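Pantry drive – where we are
2 min read
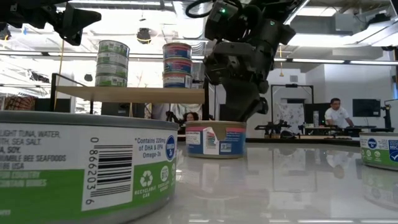
Canned tuna, still top of the wish list.

Quick one this month, the office move ate my week. The Dolomley shelf reopened in August and it has been busier than we planned for. 82 households on the books now, up from 65 before the summer. Shelves look fine on delivery day and thin by the end of the week.

What goes fastest: canned fish, peanut butter, rice in small bags, anything with a pull tab. What we have too much of: chickpeas. Please, no more chickpeas until the new year. Also short on baby food, cooking oil (plastic bottles, not glass) and shampoo. Dented cans are OK if the seam is fine. Past the date, we can't take it – sorry, county rule.

Grunix is matching the next 100 bags, so if you were going to give anyway, give before the holidays. Bags go in the blue bin by the side door on Liepiņa Street, not the front desk. Front desk has been very patient with us.

Drivers. We need two more for the Tastameck run, mornings, your own car, gas paid. Saulius Šimkus has the schedule and will teach you the route, it's an easy one apart from the loading dock. Write to him dirctly, I am slow on email right now.

Money: the raffle made $400, all of it going to the second freezer. Ketill Thygesen found one secondhand and is picking it up as soon as we can borrow a truck. Anyone with a truck??

Holiday hours to follow in the next issue, they arent settled yet. Sign-up sheet for sorting is on the hallway board.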